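About Darkstead

Hi, and thanks for clicking through to the page that hardly anyone reads! I'm the Bùi behind Darkstead Kitchen Supply, and I've been selling sponges, brushes and dishcloths since I left my old job running the dish room at a hotel up the road.

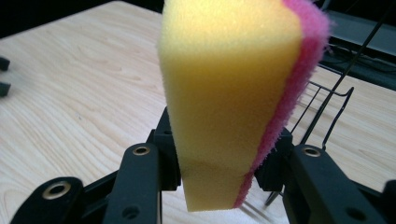

I spent nine years in that dish room, and I have opinions. The first one is that most people keep a sponge far too long. The second is that most people buy the wrong one to begin with, usually a multipack of thin little things that fold up in your hand the minute they meet a casserole dish. I like a sponge with some body to it, a proper foam side for plates and glasses and a scouring side that's going to do some work on last night's rice.

So that's how the shop started. I cleared out the front room of a building on Listby Street (it used to be a shoe repair place, and on a warm afternoon you can still smell the polish) and put up shelves. On opening day I had 575 sponges and four kinds of brush, and I honestly thought I'd ordered enough to last till spring. I was back on the phone to the supplier in November.

These days we carry a lot more. There are two-sided sponges in several colors, bottle brushes, pot scrapers, cotton dishcloths, drying mats, and a long-handled brush we call the Pendier. The Pendier is the only thing we've designed ourselves, and it took three tries. The first handle was too short to get to the bottom of a stockpot, and the second one wouldn't fit in anybody's drawer. The third is the one you can buy, and my mother has two.

People ask me about color all the time. At home I use one color for dishes and another for the counters and stove, and once a dish sponge starts looking tired it moves down to the sink and then to the garbage can outside. You don't have to do it my way, but pick a system and tell everybody in the house what it is! My kids ignored mine for years.

The other thing I get asked is how to make a sponge last. Rinse it out, squeeze it hard, and stand it on its edge by the faucet so air can get to both sides - don't leave it lying flat in a puddle. If it smells, throw it out. And please go easy with the scouring side on nonstick pans. Use the foam, let the pan soak, have a cup of coffee, come back.

We mail orders out every weekday morning, and if yours comes in before 10 a.m. it goes in that day's bag. We also supply a few cafés and two school kitchens nearby, who get a box of 600 at a time and a better price than I should probably be giving them.

If you're in the neighborhood, come in and squeeze things. I mean it - there's an open basket by the register for exactly that. We're at 636 Listby Street, with parking around back, and the door sticks a little so give it a good push.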